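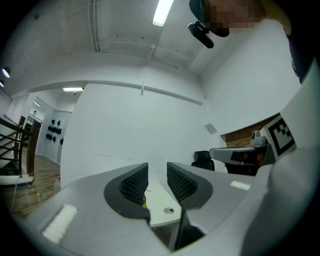 Teodoro Montes asks whether the grommet position can be changed once the top has been cut. It cannot. The hole is machined before the edge is finished, and a second hole made on site is treated as a customer modification (see Field Drilling). Position is selected on the order form and printed on the label under the top. Check the label before the legs go on.

Kisau Work Table, White Top, Curved Edge, with Hano Round Cable Grommet

Overview

The Kisau is a freestanding work table for offices, workshops and labs where powered equipment stays on the surface for long periods. The top is white with a curved edge. Cables pass through a round grommet set into the top and drop to the tray or directly to the floor. The grommet has a metallic gray finish and an opening at one side of the cover.

The table is sold as a single unit. It does not link mechanically to other tables in the Cena range, but the curved edge can be placed against a straight Cena side unit if a gap at the corners is acceptable.

Dimensions

Length of top: 2,076 mm
Depth of top at widest point: 1,065 mm
Cable opening, clear width: 35 mm
Height: fixed, see frame sheet
Grommets per top: 1 standard, 2 maximum

Length and depth are measured over the finished edge. The depth is taken at the widest point of the curve and should not be used to calculate clearance at the ends. Request the outline drawing if the table is to stand in an alcove or between columns.

Top

Color: white
Surface: low sheen, smooth
Edge: finished on all sides, curve continuous with no joint at the front
Underside: sealed, marked for frame and tray fixings

The surface is suitable for writing, light assembly, bench instruments and computer equipment. It is not a cutting surface. Soldering irons, hot plates and heat guns must stand on a mat. Thin dark marks from cable jackets and rubber feet normally lift with a damp cloth. Marks from solvent-based markers may leave a shadow if left overnight.

The top is not magnetic. Clamps may be used on the edge if the jaw is padded and the clamp sits clear of the tightest part of the curve. A flat jaw on a curved edge bears on two small areas and will dent the finish when fully tightened. Monitor arms with a wide rear plate should be mounted on the straight run or through the grommet hole using the arm maker's own hardware.

Grommet

Type: Hano round, two-part
Finish: metallic gray
Parts: liner, rotating cover
Opening: one side of cover

The liner is a push fit and protects cable jackets from the cut edge of the hole. The cover drops into the liner and turns freely. Turn it so that the opening faces the equipment it serves; cables then lie flat and do not cross the cover. The cover can be lifted out with a fingernail or a flat plastic tool when a large plug has to go through. Do not lever against the tabletop with a screwdriver.

The clear width given above is the size of the opening in the cover. It limits how many cables can stay in place with the cover closed. It does not limit plug size, as plugs are passed through the full hole with the cover removed. Most grounded plugs and small power bricks pass without difficulty. Large bricks should be kept in the tray and connected from below.

The grommet is not sealed. Liquid spilled near it will run through to the tray. Where spills are likely, keep power strips at the far end of the tray and leave a drip loop in each cable, with the lowest point below the connector.

Grommet positions

Position A: rear, left
Position B: rear, center
Position C: rear, right

Rear means the long edge opposite the user. Left and right are given from the user's seat. A top ordered with a second grommet is cut at A and C. Position B cannot be combined with another position, as the center hole falls close to the frame crossbar and the tray bracket has to be moved to clear it.

If the table will be used from both long sides, Position B is the usual selection. If one large machine stays at one end, choose the position at that end and run the remaining cables in the tray. Long runs across the surface defeat the purpose of the hole.

Cable tray (optional)

The tray hangs from the underside on two brackets and opens toward the rear. It accepts a standard power strip laid flat. It is supplied without a strip and without ties. The tray can be fitted later; the pilot marks are present on every top. Before fitting, confirm that the tray does not foul the knees of a seated user on the rear side, if there is one.

Network and signal cables can share the tray with power. Where the instrument maker requires separation, run them on opposite sides of the tray and bring them up through separate grommets.

Assembly

Assembly requires two people. The top must be placed face down on a clean blanket or on the foam sheets from the carton. Grit under the top will scratch the surface when the frame is pushed into place.

Remove the grommet cover and put it aside. Leave the liner in the hole.
Lay the frame on the underside and align it with the marks.
Start all screws by hand, then tighten from the center outward.
Fit the tray brackets if ordered.
Turn the table over by lifting the frame. Do not lift by the edge of the top, and do not put fingers through the grommet hole.
Adjust the feet until the table stands without rocking.
Replace the cover and set the direction of the opening.

Screws are supplied to the correct length. Longer screws will break through the white surface and this damage is not covered.

Placement

Leave enough space behind the table for a hand to reach the tray. If the rear edge must touch a wall, connect everything first and then push the table back, checking that no cable is caught between foot and floor. Equipment that vibrates should stand over a leg. Equipment that moves during use, including anything with a swinging or sliding part, needs a cable with enough slack for the full travel; test this with the cover in place, as the opening grips thick jackets more than the bare hole does.

Cleaning

Use a soft cloth and water with a little dish soap. Dry the area next to the grommet at once. The metallic finish of the cover is damaged by scouring powder and by bleach. For dust in the liner, lift the cover and use a vacuum with a brush head. Adhesive tape and floor-marking tape should be peeled slowly at a low angle. Residue comes off with rubbing alcohol on a cloth, tested first near the rear edge.

Field Drilling

Drilling or sawing the top ends the warranty on the top. The frame and tray remain covered. Customers who accept this should work from the white face with a sharp hole saw and a clamped backing board, and should seal the raw edge before fitting a liner. Keep clear of the frame marks on the underside. Spare Hano liners and covers are available as a set and are not sold separately.

Replacement parts

Grommet set, metallic gray
Cable tray with brackets
Adjustable foot
Frame screw bag
Top, white, cut to position A, B or C

Replacement tops ship without a frame and are packed flat. Inspect the corners of the carton before signing. Report freight damage with the carton still on hand.

Ordering

State the grommet position, the number of grommets and whether a tray is required. Orders received without a position are cut at B. Changes are accepted until the top goes to cutting, which is normally the working day after confirmation. Uncut tops can be supplied on request and are returnable. Cut tops are made to order and are not returnable except for defects.

Tables for projects are distributed by Domínguez. For outline drawings, frame sheets and questions on grommet placement, write to Tamsin Sorensen, product support, and include the order number from the underside label if the table has already been delivered.

Page revised Aug 10, 2021. Replaces the sheet issued in November, which showed positions A and C reversed.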